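Skip to content
Search this site Search Enter keywords

Comparing stepped and flat finger pads on a low-cost two-finger gripper

Posted in August by Chia-jung Mak, with Dinesh Prajapati and Žofie Vlček 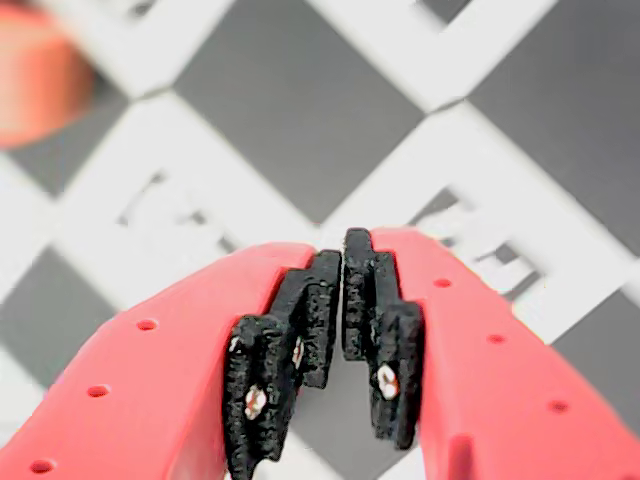 Does the shape of the finger pad matter if the motor and the fingers stay the same?

For small parts it matters quite a lot. In our trials the stepped pads picked up thin and round parts more often than the flat pads, and the flat pads were better with boxes.

Background

Our group was given a Briveck arm for the semester project, along with a two-finger gripper in red plastic. The pads screw on to the inner face of each finger and can be changed in a few minutes. Our supervisor, Érica Bezerra, asked us to choose one part of the gripper and test it properly. We chose the pads.

The flat pads were the ones that came with the kit. The stepped pads were drawn by Dinesh and made in black with a rough surface finish. They are narrow at the tip and get thicker lower down, with ledges facing inward. The idea was that a part could rest on a ledge if it slipped.

We also had a choice of two controllers, Skurby and Paketti. We used Skurby for all the trials reported here. Paketti is covered briefly near the end.

Method

We ran 100 trials with each pad type. A trial was one attempt to pick up a part, lift it, hold it for 11 seconds and put it down in a tray. If the part fell at any point we marked the trial as failed. A part that turned in the grip but stayed up was marked as held, with a note.

The test parts were a steel washer, a short length of dowel, a marker pen, a small cardboard box and a plastic bottle filled with water to a total mass of 430 grams. Each part had the same number of trials with each pad. Closing speed and motor current limit were kept the same throughout.

The camera was calibrated at the start of each session. Žofie checked the pad screws between sessions, as two of them had worked loose in our practice runs.

Results

The washer showed the biggest difference. With flat pads it often tipped over as the fingers closed. The stepped pads have less area at the tip and got under the edge more easily. The dowel gave a similar result, although it sometimes rolled on to a lower ledge and sat at an angle.

There was little to separate the pads on the marker pen. The cardboard box was held by both, but the stepped pads left dents in the sides and the box was usually crooked when it reached the tray. The bottle was the only part that flat pads held clearly better. The stepped pads touched it in fewer places and it tended to swing.

Problems

The gap between the stepped pads was not even at first. One pad sat higher than the other, and the tips touched before the lower sections were anywhere near each other. We put a thin shim behind one pad and repeated the first session. The earlier results were thrown out.

We also lost most of a Friday to a fault in the cable to the gripper motor. Kuo-hua Chang in the workshop replaced the connector.

Paketti closed the fingers more smoothly, but it dropped the connection several times and we could not finish a full set. The log from our longest run has 4,000 lines and most of them are the same timeout message.

What we would change

We would like to try a pad with a stepped tip and a flat lower half – Dinesh has a drawing but it has not been made yet. We would also record the motor current during each grip, which Skurby can do if logging is turned on before the arm is homed. We found that setting in the final week.

Pad drawings and trial sheets are in the Gilani lab folder under our group name.

We use cookies to improve your visit. Accept all Manage settings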